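Search this site
Enter keywords

Progress report to the funder: Zastthorpe parish map and records project

24/02/2025
3 min read

This report covers the second part of the grant period. The work is going forward well, with one delay that I explain below. The sorting of the papers continues at the long table in the reading room, and the indexing is done in the evenings.

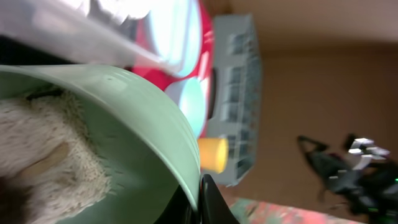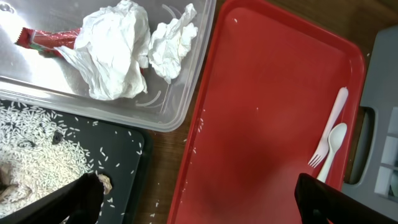
A green bowl first, then a clear plastic container with crumpled tissues and a red wrapper.

Records work

The oldest item we have now cataloged is the field book of 1797. It gives the names of the fields on the north side of Zastthorpe, and many of these names are still in use, although the spelling has changed. The second important item is the drainage map of 1857. It was folded for a long time and the ink is weak along the folds, so we have copied those parts by hand before any further opening.

We have entered 1000 field names in the index. Each entry has the old spelling, the present spelling and the source. Where two sources do not agree, we keep both and mark the entry for later checking.

The delay

Three map sheets for the Jalley side were sent to be flattened and have not come back yet. Without them we cannot finish the boundary between Jalley and the lower meadows. The workshop has promised the sheets before June. I did not want to guess the line of the boundary from the later maps - the stream was moved at least once, and a mistake here would go into all the other entries.

Index software

We changed to Osudura for the index, as agreed in the last report. The import was slow at the beginning and some accents were lost, but these are now corrected. The license is paid until the end of the grant period.

Spending

Spending is inside the budget. The paper and folders cost less than planned, and I ask for your permission to use the difference for the copying of the Jalley sheets.

Next steps

- Finish the boundary entries when the sheets return
- Check the marked entries against the field book
- Prepare the printed list of names for the parish library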